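Project report, final version (the one that gets graded)

Game: **Lestent**
Course: Intro to Game Development, spring term
Engine: Ocampo, free student license

## What it is

Lestent is a co-op puzzle platformer for two players on one keyboard. One player moves light around, the other one can only walk on things that are lit. Get both players to the exit door, next room. That's the whole game. There are 18 rooms, split over two areas, plus a title screen and a very short ending.

Original pitch had online play, a level editor and a boss. None of those are in. More on that further down.

## Goals from the proposal

- Two players, same screen, different abilities – done
- Puzzles that need both players – done, mostly (room 7 can be soloed, see Bugs)
- 20 rooms – short by two
- Online play – dropped
- Level editor – dropped, but there's an internal tool that does half of it
- Runs on the lab machines – done
- Sound and music – sound yes, music only in the first area

## Controls

Player one (the Lamp): A and D to move, W to jump, hold S to aim the beam, then A and D swing it.
Player two (the Walker): arrow keys to move and jump, down arrow to drop through thin platforms.
R restarts the room for both players. Escape goes to the menu.

There was gamepad support for a while. It broke when the input code got rewritten and didn't get put back in.

## How the light works

This took the longest so it gets the longest section.

First try was just a texture. Draw a cone sprite in front of the Lamp, check if a tile overlaps the cone, mark it lit. Looked fine. Played terrible. Light went straight through walls, so most of the puzzles made no sense.

Second try was rays. The Lamp shoots out a fan of rays, each one stops at the first solid thing it hits, and whatever tile it hits becomes solid for the Walker. Much better. The problem was speed. I started with 900 rays per frame, no particular reason, it just looked smooth. On my own computer it was OK. On the lab machines the game dropped to a slideshow in the bigger rooms.

Fixes, in the order I did them:

1. Only cast rays when the Lamp or the beam has moved. Big win, most of the time players are standing there arguing.
2. Cast to the corners of nearby tiles instead of an even fan. Far fewer rays, and the edges are sharper too.
3. Store lit tiles in a flat array. Before it was a list that got searched every frame, which was dumb.

After those three the lab machines held a steady frame rate in every room but the last one.

There's also a small delay before a tile goes dark again. Without it the Walker fell constantly, any tiny wobble of the beam dropped them into the pit. With the delay it feels fair. It also made a new kind of puzzle possible, where the Lamp sweeps the beam and the Walker runs along behind it, and those ended up being the best rooms in the game. Didn't plan that.

## Level design

Every room started on grid paper. Then built in the internal tool, played alone with one hand on each side of the keyboard, changed, played with a real second person, changed again.

Things I learned the slow way:

- A room should teach one thing. Room 4 used to teach three and people just quit.
- Players don't read signs. I had text signs in the first area. Took them all out, made the first jump impossible without light, everybody got it.
- Checkpoints matter more than I thought. Long rooms with no checkpoint feel mean, even when they're easy.

Area two adds mirrors. Mirrors turn the beam by a right angle and the Walker can push them. I wanted colored glass as well but by then there was no time left and the mirror rooms already needed a lot of testing.
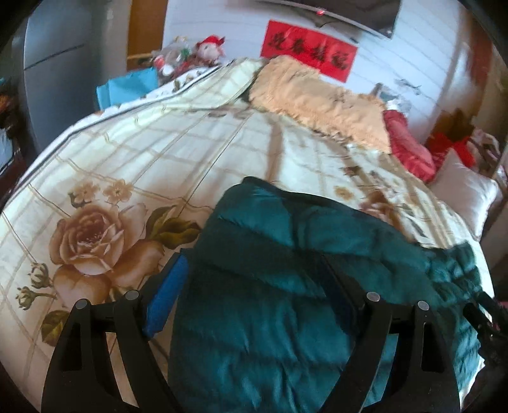 The order of the rooms changed a lot too. Room 12 was room 5 for most of the term. It's the one with the two mirrors and the moving floor, and every tester got stuck on it. Moving it back fixed that without touching the room itself.

## Art and sound

Tiles are all 16 by 16, drawn by me. Characters have four frames of walking, two of jumping, one idle. Lamp is yellow, Walker is blue, background stays dark gray so the lit parts pop. I kept the palette tiny on purpose, it hides that I can't really draw.

Sound effects were recorded on a phone and cleaned up. The footsteps are a pencil on a cardboard box. The door is a desk drawer. Music in area one is a loop from the Bristholm sample pack, which the license allows for school work (credits file has the text). Area two is silent except for effects. Meant to fix that, didnt.

## Testing

29 playtesters, in pairs, with one person playing next to me to make the numbers work. Mostly people from the same course, some from other departments. Each pair played for one lab period and filled in a short form after.

What they liked: the sweep rooms, the way the Walker panics when the light goes off (I added the little arm-wave animation late and it got the most comments of anything), playing on one keyboard.

What they didn't like:

- Lamp is boring in the first few rooms. True. Lamp just stands there and aims.
- Restarting puts both players back even if only one fell.
- Beam too slow to swing. Sped it up after the second test round.
- Hands bumping into each other. Moved the Walker from IJKL to the arrow keys, which helped.
- Two pairs wanted a timer. One pair really really did not want a timer. No timer.

I should have tested earlier. First outside test was in March and by then the first area was basically finished, so some of the feedback was too late to use. If the Lamp had been tested with real people in the first month I'd have given it something more to do.

## Known bugs

- Room 7: Walker can jump on the Lamp's head and reach the exit ledge without any light. Leaving it in, testers loved finding it. Still a bug tho.
- Pushing a mirror into a corner can trap it. Restart room.
- If both players touch the exit on the same frame the door sound plays twice, very loud.
- Last room: frame rate drops when the beam crosses all of the mirrors at once.
- The pause menu remembers the cursor position from the title screen, so Quit is sometimes selected first. Be careful.

## What got cut and why

**Online play.** I spent two weeks on it. Got two windows to connect and show each other's positions. But lit tiles have to match on both sides exactly, or one player sees floor where the other sees a hole, and I couldn't get that stable. Should have been cut in the proposal.

**Boss.** There was a sketch for a giant moth called Ilum that eats the light. Nothing was coded past the sprite. The sprite is on the title screen now, so the drawing wasn't wasted.

**Editor.** The internal tool saves and loads rooms, places tiles and mirrors, and crashes if you undo too far. Not something to hand to players.

## Time

Bad planning here. The plan had equal time for code, art, levels and testing. In reality the light code and the failed online mode ate the first half of the term, and the levels got made in a rush after. Area two was built in one long stretch and it shows – rooms 15 and 16 are almost the same idea with the exit on the other side.

Also lost a day of work when I overwrote the wrong branch. Commiting more often after that.

## If I kept going

Give the Lamp something to do while moving. A second beam, or a short flash it can throw. Only respawn the player who fell. Gamepads back in. Music for area two. Merge 15 and 16 into one good room and make three new ones, so it finally hits the number in the proposal.

## Running it

Unzip the folder, run the file called Lestent. Keep the data folder next to it or it opens to a black screen. Save file is written in the same place, delete it to start over. Source is in the src folder, and it opens in Ocampo without any extra plugins.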